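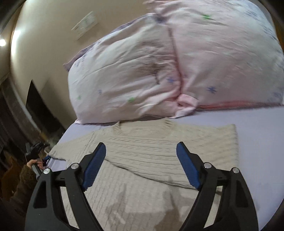 Cream sweater on the bed, pillows behind.

May 4, 2026

Quick one tonight, I want to get this down before I forget how I did it. Third evening in a row on the build and it's finally green.

So, background. I have a small front end thing called Filley, it's a booking form plus a calendar plus a list of rooms. Three screens. Started it off a template years back and never touched the config again. Webpack, a Babel preset I don't remember choosing, eleven plugins. Cold start was long enough to go make toast.

Catríona Fahy had been on at me to move it to something lighter. She moved hers, Tully, over a weekend and wrote it up in an email that was mostly swearing. I kept that email open the whole time.

What I did, in order, more or less:

Made a branch. Deleted the webpack config first thing so I couldn't chicken out. Installed Vite. Moved index.html to the root. Ran it. Blank page, no errors. Great start.

The blank page was the env variables. All mine started with REACT_APP_ and the new thing wants VITE_ unless you tell it different. I told it different for about an hour, then gave in and renamed them. Find and replace, nine hits, done. Should of done that first.

Next was the svg imports. I'd been importing icons as components all over the place and that needs a plugin now, and the import path needs a ?react on the end. Fine. Except one icon was imported in a file that nothing else imported, so it built ok in dev and fell over in the type check. Deleted the file. Then found four more like it. Deleted those too – felt wonderful.

Then tests. Oh boy. I had Jest with a setup file that patched three globals, with a comment on one of them saying "remove this soon" from me, in June, no year given. Switched to Vitest. Most of the tests just ran, jest.fn to vi.fn and off you go. The ones that didn't were all snapshot tests on the calendar. 1787 lines in one snapshot file! For a calendar! Every class name in there had changed so every line was a failure. I read the first two pages of diff and then threw the lot out and wrote 20 small tests that check things a person would care about. Does clicking next go to next month. Does a full day refuse a click. That kind of thing.

I don't miss the snapshots at all. Donal Costello will argue with me on this, he loves them, he says they caught a missing label for him once. Once, Donal.

State stuff. I didn't plan on touching it but while I was in there... The room list was in a global store, with actions and a reducer and selectors, for data that comes from one endpoint and is read on one screen. Pulled it out, used a plain fetch hook with a cache. Lost three folders. The booking form is just local state now. The only thing left that's really global is the signed in user, and that's a context with two values in it. If it grows I'll think again.

One thing that bit me: the old store was quietly sorting the rooms. The endpoint doesnt. So after the change the rooms came out in whatever order the database felt like, and I stared at that for ages thinking it was a rendering bug. It's a one line sort. It lives next to the fetch now with a test on it.

Dates next. Was using a big date library for exactly two functions, format and add days. Swapped for Intl and a five line helper. Catrin Gethin warned me about daylight saving with the add days one and she was right, my first version added milliseconds and the last week of the month had a day twice. Use setDate, let it roll over. Test for that one as well.

Linting I left alone mostly. Upgraded ESLint to the flat config, which took longer than the tests did, I'm not going into it. If you're stuck on it, start from an empty file and add rules back when you miss them. I have missed two so far.

Lockfile went from something silly down to 3563 lines. Still plenty for three screens but I can live with it. Dev server comes up before I've let go of the enter key, more or less.

Deploy is the same as before, static files pushed up to Fovinmont. Only snag was the output folder, it's dist now and was build, so the first deploy went out happily with nothing in it. Site down a few minutes. Jacqueline Barbier noticed before I did (sorry Jacqueline). Added a check to the script that stops if the folder has no index.html.

Still to do:
the print stylesheet, which has gone odd
strict mode in TypeScript, I keep turning it on and turning it off again
a proper 404 page
see if Zekenen works for the error logging, Cillian Ó Gríofa uses it and says setup is quick

Branch is merged, old config is gone. If anyone wants the test setup file leave a comment and I'll paste it in. Off to bed.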